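I've been reading old novels with a notebook next to me for years, mostly to catch the music in them -- who dances, to what, and who disapproves. So when the Drorthorpe Companion to Dance in Fiction came out in paperback, I ordered it the same night (and paid extra for shipping, which I regret a little).

It's a fat thing, 1,742 entries from allemande to waltz, each with a short passage from a novel or story and a note on what the dance looked like. You can open it anywhere and lose an hour! I started with the polka and came up for air somewhere in the quadrilles.
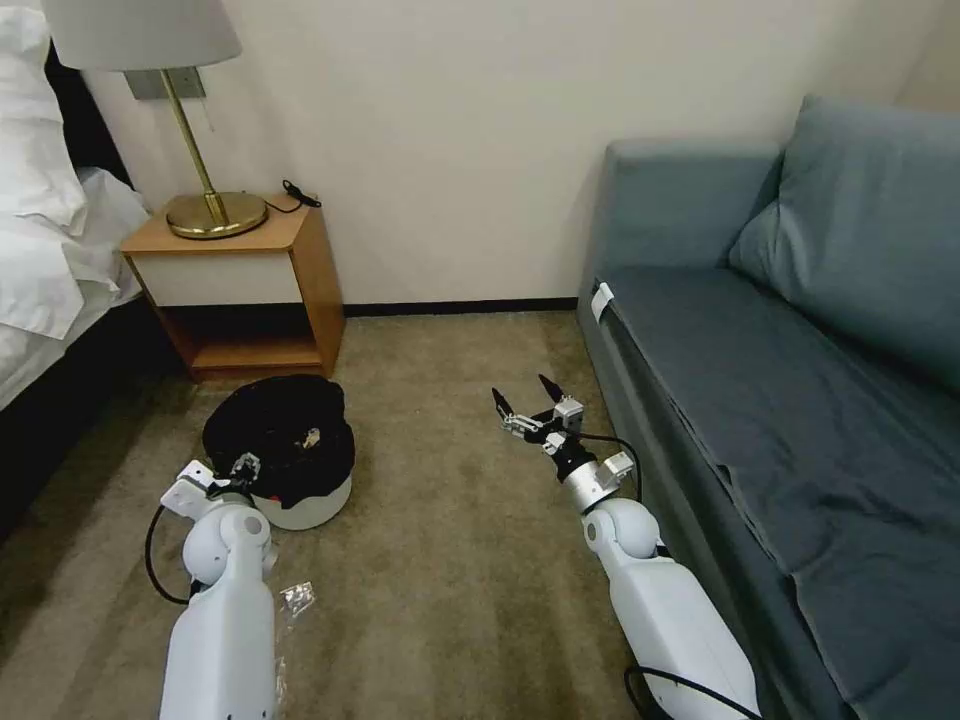 The notes are the best part. The editor, who signs everything just "Lưu," has a dry way with a bad ballroom scene, and the entry on the cakewalk runs to 8 pages without dragging. I also loved the section on dances that writers made up, which has a whole fake reel from a village called Andencombe, steps and all. I tried it in socks. Don't.

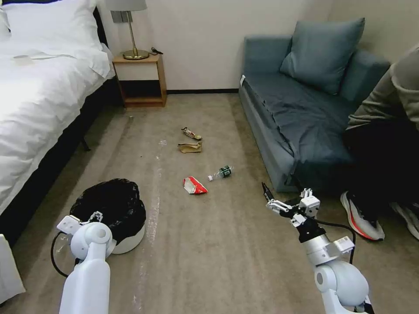
Deepika Gowda
Contributing reviewer, books and music

Now the grumbles. The index goes by dance and by author but skips titles, so if you only remember the book, you're stuck flipping. Page 81 sends you to a note on page 106 that is about something else entirely. And the tango gets less room than the minuet, which seems plain wrong to me for a book that spends so long in the twentieth century.

I've also used the older Vornis handbook, and it's still better on sheet music and song lyrics. If you want tunes, get that one. If you want the sweaty, gossipy side of the dance floor, with somebody's aunt watching from a chair, get this one -- and keep a pencil handy for fixing the cross-references.

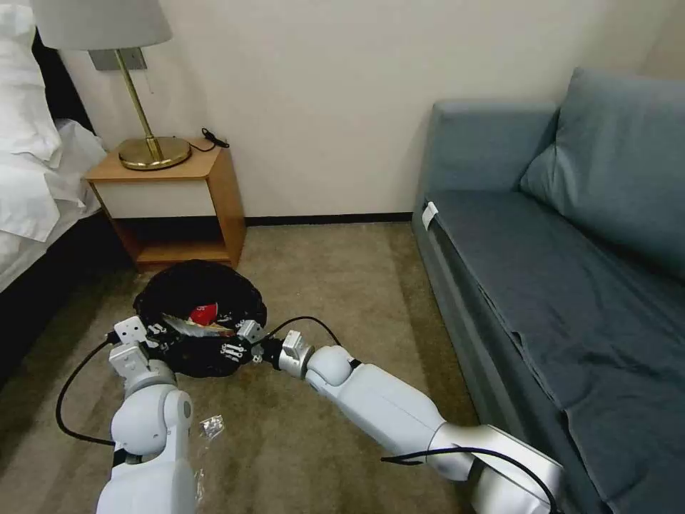
Bedside lamp and nightstand

Four stars from me. I'd happily buy a second volume, especially if it gives the tango its due.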